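Tinlow Wrist Guard Kit for Blue-Shell Arms

If you run an Ilberg arm, you may already know the fault this kit was made for. After a long stretch of short, quick reaches, the cable behind the wrist shell can work its way out of the connector. The arm stops dead, the gripper holds whatever it had, and the log fills up with "joint 6 lost." We had 43 reports of it before December, and two of them involved a dropped part. Nobody was hurt, but we wanted it fixed for good!

The Tinlow kit is our answer, and we're really pleased with how it came out. A new clip locks the plug in place, and a softer cable sleeve takes the strain when the wrist turns hard. Our friends at Becerra ran the arm model through the worst moves they could think up, and the clip stayed put through every one (so did the sleeve, which we had our doubts about).

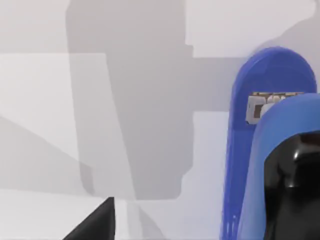 Simulated view of the blue arm shells, with a black gripper finger at lower left.

In the box: two clips, one sleeve, a driver bit and a printed guide. Fitting takes 40 minutes with the arm powered down and locked out. Please do lock it out, even for a quick look, as the wrist can drop when the brake lets go.

Fits Ilberg arms with the two-piece shell. Older Sokby wrists need the long sleeve, sold separately. If your arm has already thrown the joint 6 fault, check the plug for bent pins before you fit the clip.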